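5.3 Installing the Under-Sink Filter Unit

This section covers mounting and first flush of the Deltinik 190 filter unit on a standard cold-water supply. For units installed on a refrigerator line, go to section 5.4. The leak sensor is set up separately through the Nistbridge wall module (section 6).

Before you start, check that the cabinet has a clear height of at least 11 inches below the bottom of the deepest bowl. The cartridge drops straight down during replacement and cannot be tilted out.

CAUTION: Do not connect the unit to the hot-water supply. Water above 100 °F will damage the cartridge seals and voids the warranty.

1. Close the cold-water shutoff valve under the sink. Open the faucet to the cold position and leave it open until the flow stops.

2. Place a shallow tray under the valve. Disconnect the cold supply line from the valve outlet with an adjustable wrench.

3. Hold the mounting bracket against the side wall of the cabinet and mark the two screw positions. Keep the bracket level. Drill pilot holes and fasten the bracket with the screws in bag B.

Note: In cabinets with thin side panels, use the backing plate (part 154) on the outside of the panel. The plate is not included with units sold before February.

4. Hang the filter head on the bracket. The arrow on the head must point toward the faucet — reversed flow will not damage the unit, but the water will not be filtered correctly.

5. Connect the short hose from the shutoff valve to the port marked IN. Connect the faucet supply line to the port marked OUT. Tighten both nuts by hand, then one quarter turn with the wrench. Do not use thread tape on the compression fittings.

Unfiltered and filtered water share one spout in this arrangement, and no additional hole in the countertop is needed.
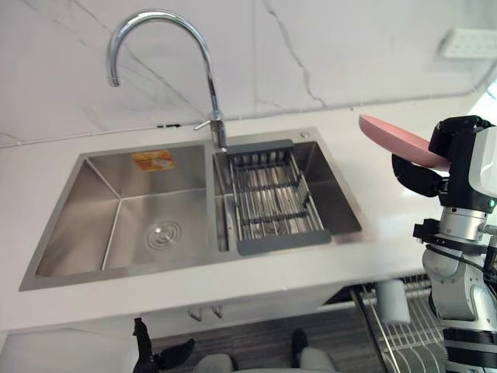 Figure 5-3. Double-bowl sink with a single gooseneck faucet between the bowls.

6. Remove the cap from the cartridge and wet the two O-rings with clean water. Push the cartridge up into the head and turn it to the right until it clicks.

7. Open the shutoff valve slowly, with the faucet still open. Air will sputter from the spout during the first minute.

8. Run cold water for 15 minutes. Gray or cloudy water is normal at this stage and comes from fine carbon dust. Do not drink it.

9. Close the faucet. Wipe all fittings dry and check them again after 30 minutes.

If a fitting drips, close the valve, loosen the nut, reseat the hose, and repeat step 5. If the drip continues, replace the washer.

Cartridge life is 900 gallons or 12 months, whichever comes first. Write the installation date on the label supplied — it goes on the front of the filter head.

Document revision: 2019-01-24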